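Dasterix Tooling Project
Progress report to the Plavholm Fund, second reporting period
Submitted by the Haugen software group

1. Purpose of this report

This report covers software work carried out under the Dasterix award between March and September. It follows the order of the work plan: calibration, trajectory recovery, the review tool, and policy training. Spending is reported separately on the Fund's own form.

The aim of the award is a software toolchain that turns recordings from hand-held grippers into training data for a robot arm, at a cost that a small laboratory can bear. The first period ended with a working recorder and no reliable way of knowing which recordings were usable. Most of the effort in this period has gone into that second problem.

2. Recording and calibration

The recorder now starts and stops from a single command and writes camera, gripper width and inertial data against one clock. In the first period these three streams were aligned after the fact by a script, which failed without warning when a session was paused and resumed. The script has been retired.

Lens calibration has been rewritten for the fisheye model. The earlier code fitted a standard lens model and discarded the outer part of each view, where much of the useful background lies. The new routine keeps it. Calibration results are stored with each session and checked when the session is opened, so that a changed lens or a changed focus setting is reported to the operator before any processing begins. 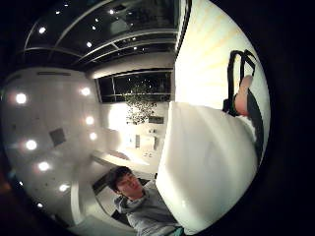
Sessions recorded in the evening have been harder to process than expected. Glass and glossy surfaces produce features that move with the camera, and the tracker treated them as fixed points in the room. We added a consistency test that compares each candidate feature against the inertial data over a short window and drops those that disagree. The test adds a small amount of processing time per session, which we consider acceptable.

3. Trajectory recovery

The work plan called for 500 demonstrations with recovered trajectories by the end of the period. The group recorded 600, of which 61 were rejected by the new quality checks, leaving 539 for training. The target has therefore been met.

The rejected recordings fall into two groups. The larger group lost tracking when the gripper was brought close to a plain surface and the view held too few features to continue. The remainder had gaps in the inertial stream, traced to a buffer that filled during long sessions. The buffer fault was corrected in June and has not recurred. Loss of tracking at close range remains open. A method that carries the estimate through short gaps on inertial data alone is under test at the Verkham site, and early results are mixed: it recovers brief losses well and drifts on longer ones.

4. Review tool

The review tool shows the recovered path beside the video and marks the points where the quality checks raised a concern. A reviewer can accept, trim or reject a recording and must enter a reason for each rejection. The reasons are now drawn from a fixed list, following the Fund's comment on our last report that free-text entries could not be compared between sites.
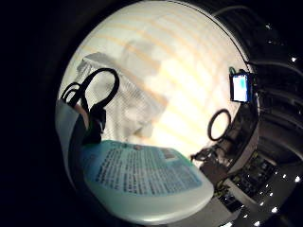
Strong light from behind the work area is the most common reason for a trim. The exposure control in the recorder was set by the average brightness of the whole view, including the black border outside the lens circle, and this pushed exposure too high. Metering is now limited to the inside of the circle. A further setting that gives more weight to the area between the gripper fingers has been written but is turned off by default until both sites have tried it.

The tool has 2645 automated tests, and the full set is run before each release. Two releases were made in this period. A third was held back after a fault was found in the export step, which wrote gripper width in the wrong units for recordings made with the older hardware. No training data had been exported with the faulty version.

5. Policy training

Training began in August, one month behind plan, owing to the export fault described above. A first policy has been trained on the accepted recordings and runs on the arm at Verkham under supervision. It has not yet been measured against the agreed tasks, and we make no claim for its performance in this report.

6. Changes to the work plan

We request the Fund's approval to move the formal evaluation back by one month. No change to the total award is sought. We also propose to drop the planned support for a second camera model, as neither site now expects to use it, and to apply the time released to tracking at close range.

7. Next period

Work will begin with the evaluation protocol, a draft of which will be sent to the Fund for comment before any trials are run. The recorder and review tool will be released to the Verkham site as a single package, with one installation guide replacing the current three.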